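Dovholm Open Day Recordings: Data Card

Maintained by the Kadside Manipulation Laboratory. Contact for this release: Stamatia Panagiotou. Released December 5, 2024.

Summary

This collection contains recordings made during the public open day held by the laboratory at its Dovholm site in September. Visitors were invited to watch two-armed tabletop manipulation at close range and to ask questions of the operators. The recordings are provided for research and teaching. They consist of 121 episodes, each covering one attempt at one task, together with the written task instruction and the operator's notes.

Setting

The demonstrations took place in the ground floor teaching room, with visitors standing behind a rope on the public side. Each session began with a short talk by Halima Yusuf on how the arms are operated and what the audience should expect to see. Groups were limited to 12 persons so that all could follow the work. Operators were asked to carry on at their normal pace and not to repeat a task for effect.

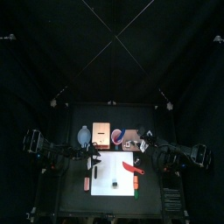
Tasks were drawn from a printed list agreed before the open day. Most concern moving small household and stationery items from one place to another: putting a block on a tray, returning a pen to a cup, opening or closing a box. Visitors could choose the next task from the list. Requests that fell outside it were noted but not attempted, and they are given in the file visitor_requests.txt.

Contents

episodes/ holds the recordings, one folder per attempt.
instructions.csv gives the wording of each task as read out to the operator.
notes/ holds the operators' remarks, lightly edited for spelling.
layout/ holds still views of the objects and the arms at the work surface.
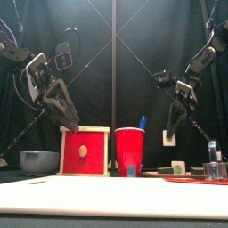
Figure 2. Small white cube with a green spot held in the right gripper; a second cube rests on the tray.

Failed attempts have been kept. An episode is marked "complete" only where the operator and a second member of staff agreed on the result. Where they differed, the episode is marked "unclear" and both opinions are included in the notes.

Privacy

Sound was not recorded. Episodes in which a visitor could be recognised were withdrawn before release. Persons who attended and have concerns about the material may write to the laboratory at any time.

Known limitations

Objects were not returned to fixed positions between attempts, and the starting layout therefore varies within a session. The wording of the instructions is in English only. In 3 episodes the operator's notes are missing. Timing between camera views was checked by hand for the morning sessions; the afternoon sessions have not yet been checked, and users who depend on exact timing should leave them out.

Use and citation

The material may be used without charge for non-commercial purposes, provided that the laboratory is named. Please cite it as "Dovholm Open Day Recordings, Kadside Manipulation Laboratory". Corrections should be sent to the contact above, quoting the episode folder concerned.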